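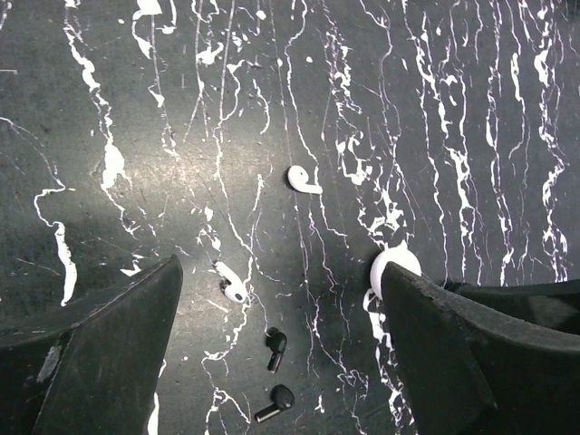

Todor Matić wrote on December 14, 2023:

Could the organizers say whether the small-parts task will be scored the same way as last year? My students read the draft rules as giving full credit for a pick with one arm, even if the second arm never moves. If so, most teams will park the second arm and work on speed. We would also like to know whether the dark earbuds stay in the set. On a dark table they are much harder to find than the white ones, and two of my first-year students have spent most of the term on nothing else. Finally, is the time limit per team or per round?

Dear Mr. Matić, dear members of the list,

Thank you for the questions. Several schools have sent similar ones privately, and the answers below apply to all teams entered for the Nivell Student Manipulation Round.

1. Scoring. The draft is incomplete on this point and will be corrected. A pick with one arm earns partial credit. Full credit requires a handover, meaning that both grippers touch the object and the first one then lets go while the second one holds it. An object that falls during the handover may be picked up again with no penalty, but the clock keeps running. Teams may choose which arm begins.

2. Earbuds. Both colors remain in the set. The Hornine students raised the same concern about contrast in August, and we considered a plain light mat at that time. The decision was to keep the dark surface with its white markings for everyone. Teams are free to adjust exposure and to add a lamp outside the table area, provided that it is declared on the entry sheet. Marking the objects with tape or paint is not allowed.

3. Time. The limit is 30 minutes per team, including setup. Loading a trained model counts as setup. Teams that arrive with a model they have not run on our arms should plan for this - last year more than one group lost a good part of its slot to a calibration file saved in the wrong folder.

4. Training data. Each team may use up to 700 recorded attempts per task. Recordings made by another school may be used with written permission and count toward the same limit. Please keep failed attempts in the folder and label them as such. The judges will ask to see them.

Practice is under way in Room 405, and the handover exercise is now open to all registered teams. 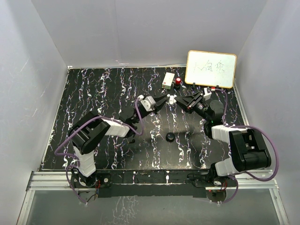

Handover practice: both grippers at a small white object near the center of the table.

A few practical matters for teams booking practice time. Please check the cables along both arms before enabling the motors, and move each arm slowly through its full range once before running any program. Fingers are to be opened fully at the end of a session. Spare finger pads are held by the Evangelista workshop and may be signed for at the front desk. Faults should be entered in the log even when a restart clears them.

The corrected rules will be posted to the Zeromport archive under the existing title, with the changed paragraphs marked. Teams that have already submitted an entry sheet do not need to submit it again unless they wish to declare a lamp.

Further questions on scoring should be sent to the full list - private replies have led to differing versions of the rules, and we would prefer to avoid that this year.

With kind regards,

Jennylyn Baluyot
Rules and Scheduling
Nivell Student Manipulation Round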